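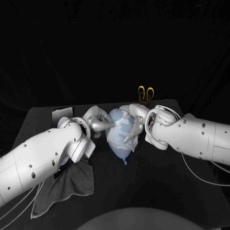 Figure 1. Two robot hands pressing on a pale blue balloon.

Name-Blind Review of Speaker Proposals at the Gemton Staff Conference

Project report, Ploltville
Zohreh Arabzadeh, Szu-yu Tsai

1. Purpose

The Gemton staff conference selects its speakers from written proposals. Until this year the reviewers saw the name, job title and office of each applicant. We tested whether removing these fields changed which proposals were accepted. The project did not look at how the talks were received.

2. Material

The organizers gave us 52 proposals from the previous round, with the original decisions stored separately. Each proposal had a title, a summary and a short biography. We removed names, titles, office locations and pronouns. Biographies were cut to a single line on relevant experience - this took longer than the rest of the preparation, as many applicants described their experience only through job titles.
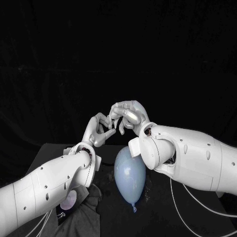 Martim Seixas objected to the shortened biographies at the midterm review, on the grounds that a line written by us is no longer the applicant's own text and may favor people whose work is easy to summarize. We kept the procedure but added a check: Olga Figueiredo rewrote 12 of the lines without seeing our versions, and differences were settled before scoring.

3. Procedure

Scoring was done in March using the Godinho form, which rates relevance, clarity and originality on separate scales. Each proposal was read by two reviewers. Reviewers worked alone and entered scores in a shared sheet with the other column hidden. Ties went to Aníbal Neves.
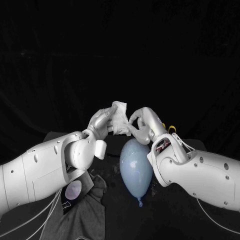 Figure 2. Crumpled white tissue held between the fingertips of two robot hands.

4. Results

The number of accepted proposals was fixed in advance to match the original round. Of the 52 decisions, 11 could not be compared, as the original record was missing or the applicant had withdrawn. Among the others, most decisions were unchanged. The changes fell mainly in the middle of the ranking, where scores were close together. Applicants from the Gallutik office moved up more often than applicants from the main office.
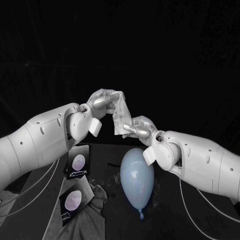
The group is too small for us to treat this as an effect of the hidden office field. Reviewers also reported that they could sometimes guess the office from the subject of the talk, so the masking was incomplete.

5. Limitations

The original reviewers had no fixed form. A changed decision may therefore come from the form, from the masking, or from both. A second masked round without the form would separate the two, but there was no time for it in the term. We also had no self-reported data on gender or background, and did not attempt to infer it from names.

6. Recommendation

We suggest that Gemton ask applicants to write their own experience line, without titles or office, at the time of submission. The scoring form should be used in all rounds, masked or not, and the original scores should be kept with the decisions.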